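El brazo que solo existe en la pantalla

En el aula de tecnología del instituto Manalastas hay un armario metálico con seis cajones y, dentro de los cajones, servos sueltos, cables sin etiquetar y dos ruedas de un proyecto de otro curso. Del robot que el club presentará a la competición en marzo no hay ni un tornillo. Vive en los ordenadores.

Llegué con prejuicios y conviene decirlo. Desde que empezó el curso he leído media docena de folletos sobre robótica educativa y todos prometen lo mismo: vocaciones, trabajo en equipo, el empleo de mañana. El de la liga Dirnton, en la que compite el club, está fechado el 29/10/2020 y dedica una página entera a las competencias transversales y un párrafo a las reglas. Las reglas son más interesantes. Cada equipo programa una pinza simulada que debe coger cubos numerados de una mesa redonda y apilarlos en el orden que le toque por sorteo. Hay 37 equipos inscritos y la inscripción es gratuita, aunque el ordenador que hace falta para mover el simulador no lo es.

El club son cuatro alumnos y una profesora que les cede las tardes. Trabajan con Omero, un entorno que la propia liga distribuye, y pasan buena parte del tiempo mirando lo que ve la muñeca del robot: la pinza en primer plano, la mesa, los cubos.
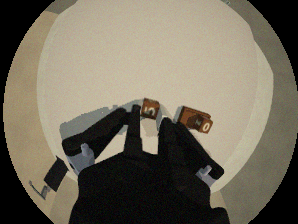
La pinza simulada y dos de los cubos numerados sobre la mesa, en el entorno de la liga.

La primera tarde esperaba ver apilar algo. Vi a dos estudiantes discutir casi una hora sobre un ángulo. El programa tiene que averiguar cómo está girado cada cubo antes de cerrar los dedos, y un cinco tumbado le da más guerra que uno derecho. Una alumna de primero de bachillerato defendía olvidarse de los números hasta tener el cubo agarrado; su compañero quería leerlos antes. Lo sometieron a prueba dejando el simulador encendido una noche, con 2.000 intentos por cada método. Ganó ella, por poco, y él pidió repetirlo con otra iluminación.

Eso me convenció más que el folleto. También me dejó la duda que traía de casa: qué pasa cuando el cubo pesa, resbala o tiene una esquina mellada. En la pantalla, un cubo que cae puede volver a su sitio con una tecla. La madera virtual no se astilla y los motores no se calientan salvo que alguien haya programado que se calienten. La profesora no lo discute. Me contó que pidió presupuesto a Sulen, el distribuidor con el que trabaja el centro, para comprar un brazo de verdad, y que la cifra se comía el dinero de material de todo el departamento.

– Con esto pueden equivocarse todos a la vez – me dijo –. Con un brazo solo, se equivoca uno y los demás miran.

Es un buen argumento. Es también el argumento que usaría cualquiera a quien no le dan presupuesto, y ella misma se rio cuando se lo dije.

Los alumnos son menos diplomáticos. Uno quiere estudiar ingeniería mecánica y admite que lleva todo el trimestre sin coger un destornillador. Otra se apuntó por los videojuegos y le da igual que el robot exista. El más callado del grupo ha escrito casi todo el código de agarre y opina que la liga es injusta, porque los equipos con mejores máquinas hacen en una tarde las pruebas que a ellos les cuestan una semana. Pregunté a la organización por ese asunto y me remitieron al folleto.

Queda por ver qué se llevan de aquí. Saben medir un resultado, desconfiar de él y volver a lanzarlo, que ya es más de lo que yo sabía a su edad. De fricción, de holguras y de tornillos pasados de rosca saben lo que han leído. La última tarde que estuve con ellos, el del destornillador había sacado del armario uno de los servos y buscaba en internet cómo alimentarlo. El cable que necesitaba no estaba en ninguno de los seis cajones.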